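Support ticket: Giken hand-held gripper, Major kit
Product: Florkorgate capture kit, Major edition
Site: Lenstead
Category: Hardware / grip force, pad slip
Status: Open, waiting on parts
Priority: Normal

Summary
Gripper closes on thin plastic rims but slips when the load is lifted. Flat items and cloth are picked up without trouble. Fault appears on household tasks only. The bench test passes.

Reported by customer
We are reviewing the kit for home chores: folding, sorting, carrying. The unit does well on towels and soft toys. With a laundry basket the fingers close on the rim, the indicator shows a full grip, and the basket then tilts and slides out of the pads. Same result with the basket empty. We have tried a fresh set of pads from the spares bag and see no change. Firmware is the version shipped in June.

Support, first reply
Please check the following and report back.
1. Trigger travel. Squeeze fully with nothing between the fingers. The pads should meet along their whole length.
2. Linkage screws. Tighten by hand with the driver supplied. Do not use a powered driver.
3. Pad faces. Wipe with a damp cloth and leave to dry. Do not use spirit or polish.
4. Log file. Send the force trace from one failed lift, start to finish.
Please also send a picture from the gripper camera with the fingers at the rim, before closing.

Customer, second message
Items 1 to 3 done. Pads meet at the tips but leave a small gap at the root. Screws were tight already. Trace attached. It reaches 8 N and stays flat for the whole lift. Picture from the approach:
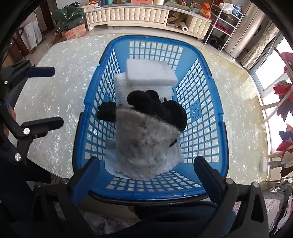
Vol. 8, No. 2

Support, second reply
Thank you. The approach is correct. The fingers are either side of the near rim and we would not change the angle. The load is soft goods, so weight is unlikely to be the cause.

The trace is more useful. On this model the force should go on rising after contact, up to the limit in the settings file. A flat line at 8 N means the limiter is cutting in early. Taken with the gap at the root of the pads, we suspect the return spring is the light type fitted to the training version. It is strong enough for cloth and too weak for a hard, narrow edge.

To confirm, open the settings file and read the value for grip_limit. If it is 200, the limiter is set as it should be and the spring is at fault. If it is lower, set it to 200, restart the unit and repeat the lift.

Customer, third message
Value is 200. Restarted anyway and repeated with the same basket. No change.

Support, third reply
Spring confirmed as the likely cause. A replacement goes out under warranty with a pair of ribbed pads, which hold better on moulded plastic. Fitting takes one hex key and no soldering. After fitting, run the calibration routine twice and discard the first result.

The spring is rated for 2,000 cycles before inspection. The counter does not reset by itself; use the service menu.

Until the part arrives, grip the basket by a side wall or keep to cloth tasks. Recordings already made with soft items can be kept.

Ticket stays open until a good trace is received.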